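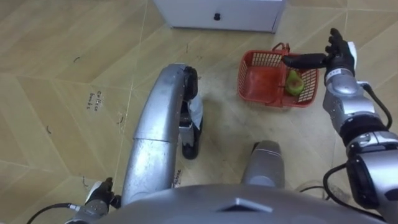 A green pear in a red basket

Pear season pickers and pressing crew wanted - Landry Orchard, Vikholm

We're getting the late pears in and we'd love some company! Landry Orchard is looking for 11 people to join us for four weeks of picking, sorting and pressing. You don't need to have worked on a farm before. If you like being outside, can get up early without too much grumbling and don't mind sticky sleeves, we want to hear from you.

Most of our trees are old. The top field has 251 of them, planted by three different owners who clearly never talked to each other, so the rows wander and you'll be picking two or three kinds of pear in one morning. Lertchai Wattanapong runs the field crew and will show you how to tell when a pear is ready (lift it sideways, and if the stem lets go, it's yours). Afternoons are split between the sorting tables and the press house, where we're hoping to make 3000 bottles of perry this year, our biggest batch yet.

What the work is like
Mornings start at 7, with a long break at 10 and lunch at 12:30. We finish by 4. You'll be on ladders some of the time, and full picking bags get heavy, so please tell us if either is a problem. There is plenty of ground-level work, especially in sorting, and we're happy to plan your days around it.

What you get
Hourly pay, every second Friday
Hot lunch on work days
A bunk in the farmhouse if you need one, at no charge
As many bruised pears as you can carry home

You must be 18 or older and allowed to work here. Bring boots you trust and a rain jacket. We have gloves in every size except extra small, so bring your own if your hands are tiny.

How to apply
Write a few lines to Hélène Poirier in the orchard office telling us who you are, which weeks you can do and whether you'd like a bunk. No résumé needed. Letters and notes dropped off at the Kemora Road farm stand are fine too - the stand is open every day but Monday. Please get in touch by Sun 4 November. Hélène answers everybody, usually in the evening once the press is cleaned.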